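In Defence of the Original Box
Tavion Whitfield, 3/3/21

Most offices discard equipment packaging within a week of delivery. I think this is a false economy, and the white tables at Skultow, where small devices are put back into their boxes, make my case.

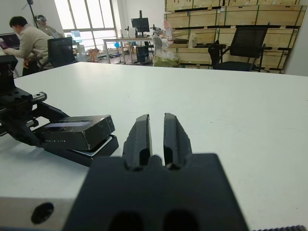
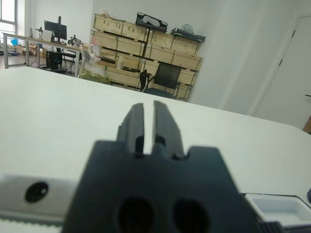
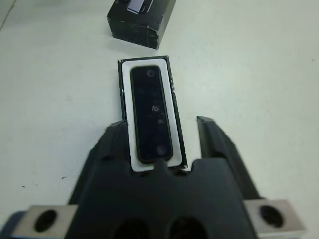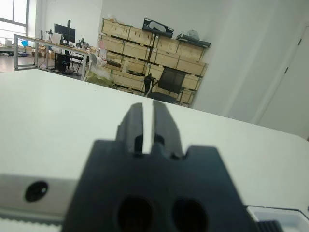

A foam insert cut to one device holds it still at every edge. Bubble wrap does so only if the packer is careful, and packers are tired by four o'clock. Last May we returned 27 units to Proneo in generic cartons, and two arrived with cracked glass. The claim came to £554, a sum that would have covered shelving for every empty box we had thrown out.

The usual objection is space. Keisha Ruiz-Ortega, who runs stores at Brulville, puts it at 132 boxes per bay, with lid and base kept together. I accept her figure. A scuffed lid still closes, and scuffs should not condemn a box. Torn foam should.

Contact: letters desk, Villanueva | © 2021 | Back to top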